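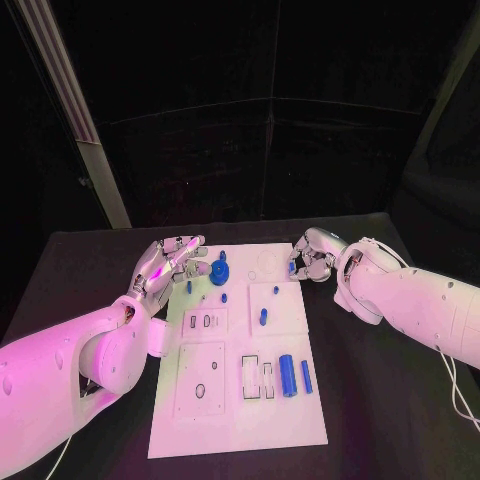

Figure 4. White board with a blue round part, laid on a dark table.

3.2 Surface color and glare in shared work rooms

The second part of the study concerns the tables on which people work with small parts. In the older rooms at Uvville the tables were pale, and workers complained of tired eyes in the late afternoon. We therefore compared pale and dark table tops under the same ceiling lamps. The light level at table height was set to 1000 lux for all sessions, and the window blinds stayed closed.

In total 51 persons took part. Each of them sorted small printed labels for one hour on a pale surface and for one hour on a dark one, with a pause between. The order was changed from person to person. After each hour they filled in the short comfort form described in Section 2, which was translated by Domenica Frei and tested before in the Clukden rooms.

Comfort was judged better on the dark surface, but the difference became small when the labels themselves were dark. Several participants wrote that they lost such labels "in the table" and had to search with the fingers. The lamps had a color temperature of 4000 K, and we did not test warmer light. It is possible that the results would be different in rooms with daylight, as Su reported for drawing offices. The error rates did not differ between the two surfaces, and we return to this point in Section 4.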